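Print this item | E-mail to a friend

February
By Nantana Luangrath

THE HALL AT UKCOMBE, ONE WINTER IN

Members who paid the heating supplement will want to know where it went. Most of it went up, into the roof space, where I am told the pigeons had a lovely January. The rest reached the front four rows, and if you sat there for the quiz night you may remember taking off your sweater while the people behind you put theirs on.

We have now had the hall looked at by a man from Rinaldi, who walked around it with his hands in his pockets and said "hm" in every room. His written report is longer. It says the building was meant to be heated by a boiler that left before most of us joined, and that what we have been doing since then is warming individual people. He recommends insulation above the ceiling, a door that closes, and a second look at the wiring before anybody plugs in anything else that glows.

The insulation quote is $400 for the small room and a number for the main hall that I will read out at the meeting, when you are sitting down. The door is $360 fitted. I asked whether it could be had for $300 if we fitted it ourselves, and the man from Rinaldi looked at our coat hooks for a while and said he would prefer to fit it.

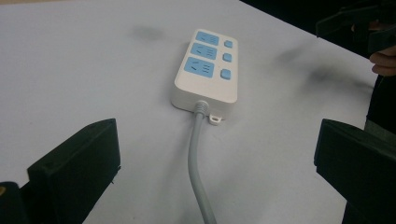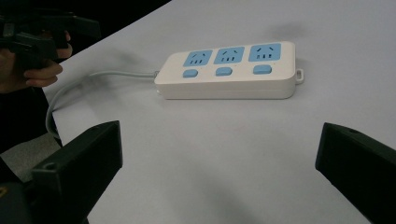
The wiring is where I have to be a little stern. Ukcombe has one good circuit, and it serves the kitchen, the stage lights and the entire social life of the building. When the urn and two fan heaters run together, the lights go out, and the bridge players blame the singers. A power strip with three sockets on it looks like an invitation to plug in three things, and I understand the temptation, but the wall behind it has the same amount of electricity to give as it had before. Please do not run a heater from one. Please especially do not run a heater from one that is itself plugged into another one, as I found in the cloakroom during the Nonon supper.

From now on it will be the urn or the heaters. The singers have asked for the urn. The bridge players have asked for the singers to meet somewhere else.

Several of you have asked about the Pravov convector, bought secondhand and now living under the stage. It works. It also smells like a burning dictionary for its first hour, and the report devotes a paragraph to it that I would not want read aloud in front of the donor. It stays under the stage.

Blankets are in the trunk by the piano. Kindly fold them when you leave, and if you took the green one home after the film, it is missed. Replies about the insulation go in the box by the kitchen hatch. We sent out 206 forms last time and got back a stack that included two raffle tickets and a recipe for soup, so please check what you are putting in.

Print this item | E-mail to a friend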